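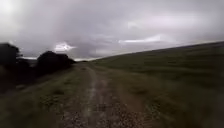 MASTPORT PRESS WATCH ANSWERS THE COLUMN THAT CALLED TENANTS "A MOB WITH CLIPBOARDS"

Group asks the Mastport Ledger for a correction, a reply of equal length, and possibly a dictionary

MASTPORT, 11 July 2023 — Mastport Press Watch today published its review of the Ledger's opinion coverage of the rent protests outside Galulano Property, and has sent the paper a copy by registered mail, the first two having apparently been lost between the front desk and the opinion desk, a distance of 40 feet.

The review looks at 30 columns printed between March and the end of June. Three quote a tenant. One of those tenants, Morag Guthrie, was quoted as demanding "the end of property as we know it." Ms. Guthrie's recording of the interview has her asking for the end of the leak in her kitchen ceiling.

"I can see how they'd mix those up," said Ms. Guthrie. "Both involve a landlord."

The column that prompted the review described the protesters as "extremists bused in from elsewhere." Press Watch asked the Ledger where elsewhere was. The paper declined to say. The tenants' sign-in sheets list 900 names, nearly all with addresses in buildings Galulano manages, and the number 6 bus does stop outside, so the claim is at least partly sound.

"A columnist is free to dislike a protest," said Greer McIver, who wrote the review. "I dislike several myself. But if you call people dangerous in the headline, there ought to be something dangerous by the fourth paragraph, and what we got was a folding table."

The review also notes that the Ledger's sole outside expert on the protests, Stellan Bråten, was identified as "a longtime observer of civic life." He is a paid adviser to Galulano. Press Watch accepts that he has been observing for a long time.

Press Watch is asking the Ledger to correct the Guthrie quotation in print, to disclose Mr. Bråten's employer, and to run a reply by tenant organizer Štefánia Šindelář on the same page as the original column. Ms. Šindelář's draft has been with the paper for 3 weeks. She has been told it is a little one-sided.

The full review is free to read at the Press Watch office and at the Mastport library, where it has been shelved under local history.

Media contact: Ailsa Mowat, Mastport Press Watch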